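The Jundar Bench Kitchen Kit

Hi, Princess Cabrera here! I put these kits together myself, so I get to write the page for them too. The Jundar is for anyone who has a table, a power point and no proper kitchen – sharehouses, sheds, the back room at work, that flat you're in while the real kitchen gets ripped out (I did five months of that and lived to tell the tale).

The idea is pretty simple. You get a single portable induction cooktop and the bits that go around it, packed in one tub. Set it up on any flat, sturdy table and you're cooking rice and beans before the kettle would've boiled at my nan's place.

What's in the tub: one single-zone induction cooktop, one stainless-steel bowl, a small white tray for your prepped veg, a metal mesh utensil holder and a little clear bottle for oil. Utensils are sold separately, sorry! Everyone has a favourite spatula and I got sick of choosing the wrong colour.

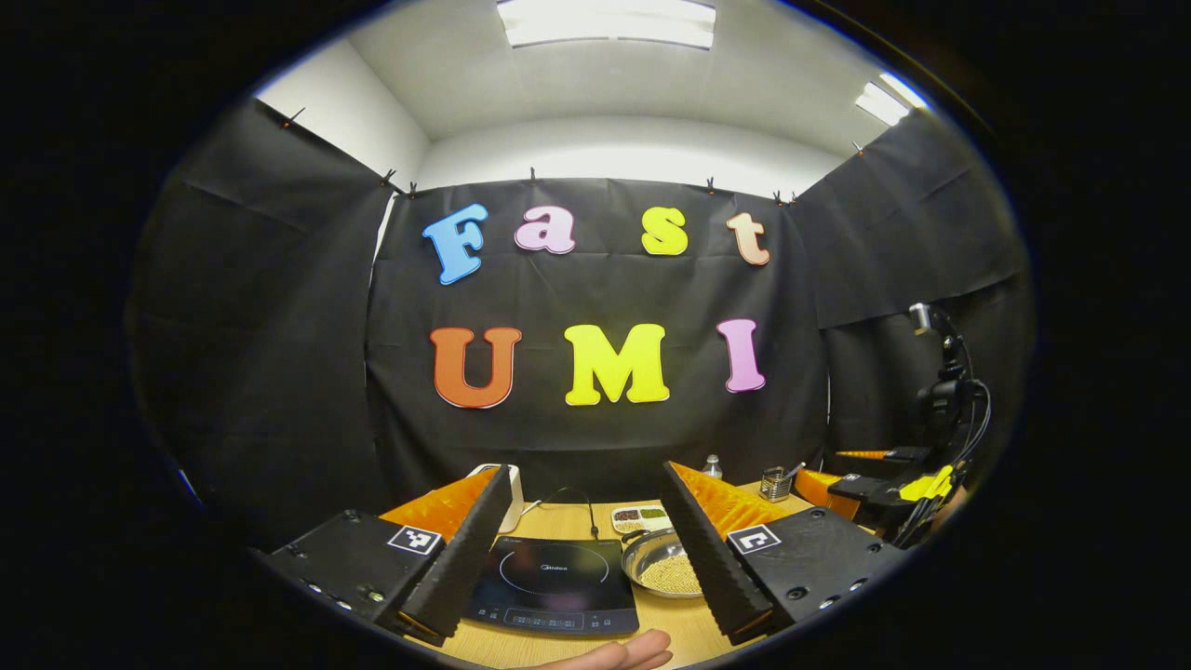 I'm a big fan of the shallow bowl. Grains go in, you can swish them about with your hand, and it's light enough to tip over the sink without a wrestle. It does dent if you drop it on concrete (ask me how I know), but mine's had a ding in it since December and still does the job.

A few things people email me about. Yes, you need pans with a magnetic base. Grab a fridge magnet and try it on the bottom of your pot; if it sticks, you're right to go. No, please don't run the cooktop off a cheap double adaptor. Plug it straight into the wall and keep the cord well away from anything hot. Leave a bit of breathing space behind it as well.

Cleaning's dead easy – wait for the glass to cool, then a damp cloth and a drop of dish soap. Skip the scourers. Verena Camenzind bought one of the first kits and swears by bicarb for the stubborn brown rings, and I've pinched that trick from her.

The full kit is $399. If you've already got a cooktop, the accessories on their own are $89, and a spare mesh holder is $22. Pick-up from the Cliltau shop is free, otherwise postage gets worked out at the checkout. Orders over $200 go out with tracking.

Colours are whatever you see in the listing, there's no choice at the moment. Flick me a message through the contact form if you're after more than one kit and I'll check what's on the shelf.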